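Workshop > Notebooks > Natural dyes > Madder on wool

March 8, 2021
by Latrice Boateng

Picking up where I left off with the madder. The big skein from the second pot is dry now and it's so much better than I dared to hope! A real brick red, deep in the twist, with none of the orange cast I kept getting in the fall. I carried it to the window three times to make sure.

For Dagim, who asked what I changed: the water, mostly. I had been using rain barrel water for everything on the theory that soft water is kinder, and it is, for cochineal. Madder wants some hardness. I put a pinch of chalk in the Tetodwood pot and left the Jenkins pot plain, same roots, same wool, same afternoon. The plain one came out a sort of canned salmon. Pretty, but I wasn't after salmon.

(Pot names, in case Gadisa reads this before anyone explains: each pot is named for the place we got it. Tetodwood is the tall enamel one with the chipped lid, Jenkins is the squat stainless one. Piststead leaks and is for rinsing only.)

Recipe as done, so I can do it again:

Wool scoured the night before, alum mordant, left in the cooling bath until morning. Roots soaked overnight too, then chopped and run through the old blender with just enough water to keep it turning. First water poured off and saved - that's where a lot of the yellow and brown goes, and it makes a decent tan on scrap. Fresh water, chalk, roots loose in the pot, wool in. Then up slowly, slowly, slowly. I held it warm and never let it simmer. Amr swears you can push it hotter if you're quick. I have seen Amr's browns.

Left it in the bath overnight with the heat off. Rinsed it the next day until I got bored, then rinsed it again.

The loose roots are a pain, I'll admit. I was picking bits out of the skein all through lunch and there are still some in there. But the bagged roots in September gave me such weak color that I'm not going back. Getsemaní suggests winding the skein first and shaking it outdoors once it's fully dry, which sounds right, and also sounds like a job for someone with a bigger porch.

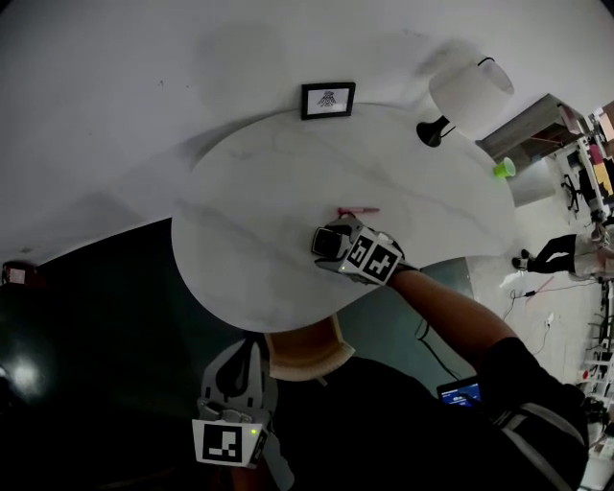

Lightfastness strips are the other news. The set that went up in the south window in September came down this morning and I laid each one against its twin from the dark drawer. Madder hardly moved. I had to look twice to tell which was which! Weld held up well, maybe a little flatter than it was. The black bean blue is gone, just gone, a sad dishwater gray, and I loved that blue. I'm going to stop teaching it to beginners unless they hear the bad news first. Turmeric was hopeless, as everybody said it would be, but I wanted my own strip to point at.

The surprise was the onion skin. Four strips, all from the same jar of skins, and the one with the iron dip is holding so much better than the others. It started out a mossy olive and it's still a mossy olive. I want to follow this up properly. It could be the iron, or it could be that I left that one in the pot longer, and my notes from that day say only "onion, good." Thanks, past me.

So, a note on notes. From now on every strip gets a tag before it goes in the pot, with date, fiber, mordant, and which pot. Pencil only, the marker bleeds. Gadisa found that out on the Prutard batch, and we now have a lovely fawn skein with a purple smudge at one end.

Prutard, while I'm on the subject: that's the new fleece, the gray one, and it takes color like nothing I've worked with. Overdyeing gray gives you all these heathery in-between shades for free. I tried the leftover madder bath on a small hank (the exhaust, third use, practically tea) and got a dusty rose with the gray showing through. I'd knit a whole sweater in it. There are 900 grams still unwashed in the sack, and I'd like to keep at least half back for indigo once it's warm enough to keep the vat alive in the shed.

Things I still don't know:

Does the chalk matter if I switch to the well water at Getsemaní's? Hers is hard enough to fur a kettle. I'll bring home a couple of jugs and run one pot with and one without.

Can I get a purple from the same roots with iron? Dagim got one, years back, and has the mitten to prove it. Mine always go to mud. I suspect I'm using far too much, so next time I'll add it in drips and keep pulling the skein up to look.

How long do dried roots keep? The bag I used was not young and seemed fine, better than fine.

To buy: alum, cheesecloth, rubber gloves in a size that fits Amr. Someone please take the Piststead pot to be patched, or admit that we're never going to.

Next pot is weld over the tan scraps, then the weld and madder together if there's enough exhaust left to make it worth heating. I'm hoping for marigold orange. Wool is already soaking.

Last updated: same evening, to add the onion strips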